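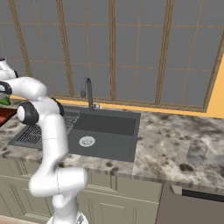 Posted by FfionN, July 14, 2023, in Kitchen & Garden > Herbs and Windowsills

Supermarket basil – do you repot or just eat it?

Evening all. I buy a pot of basil nearly every week from the big shop in Wudside and it's flat on its face within days. My sister swears you can split it up and keep it going until January. I tried last month, four little pots on the kitchen sill, and three of them collapsed. The fourth is still going but it looks very sorry for itself. What am I doing wrong? Watering every morning, south-facing window, ordinary multi-purpose compost.

primo_rizzi wrote:
Every morning is too much, I'd stop that first. Those pots are loads of seedlings crammed in together so they're already fighting each other before you get them home. I split mine into clumps of five or six stems, water from underneath and then leave them alone until the top of the compost feels dry. And pinch the tops out! People pick the big leaves off the bottom and then wonder why it goes leggy.

Manuela G wrote:
Sorry Primo but I think splitting is a waste of time. You rip half the roots doing it. I move the whole clump into a bigger pot, don't touch the roots at all, and cut it back by a third. Had one last 57 days like that (I wrote it on the calendar, yes I'm that person).

primo_rizzi wrote:
57 days is nothing, mine went all last summer.

Manuela G wrote:
In a greenhouse though, Primo. You've posted about that greenhouse often enough.

primo_rizzi wrote:
It's a lean-to.

R_Lombardi wrote:
Can I put in a word for growing it from seed? I got a packet at the Tristport plant fair for 65p and there were 100 seeds in it. Sow a pinch every few weeks and you never need to nurse a half-dead one along. Mine are on top of the fridge until they come up, then on the sill. They do sulk if it drops under 13 degrees at night, so I bring them in off the window when I draw the curtains.

FfionN wrote:
Oh that's interesting about the cold, I never move mine and there's a terrible draught on that side. Raffaele, which sort do you grow? The ordinary big-leaved one?

R_Lombardi wrote:
Big-leaved for salads and a small bushy Greek one, which is much tougher. Start with the Greek if you've got a draught.

ornella_m wrote:
The Greek one is fine but it doesn't taste the same on tomatoes, I'm sorry, it just doesn't. I'm with Manuela on repotting whole. I'd add some grit to the compost too – multi-purpose on its own stays soggy for ages.

FfionN wrote:
Right, plan is one pot split Primo's way, one moved whole like Manuela does it, both with grit and both away from the draught. I'll get some seed as well. Can you still sow it this late?

R_Lombardi wrote:
Indoors, yes, get it in this week.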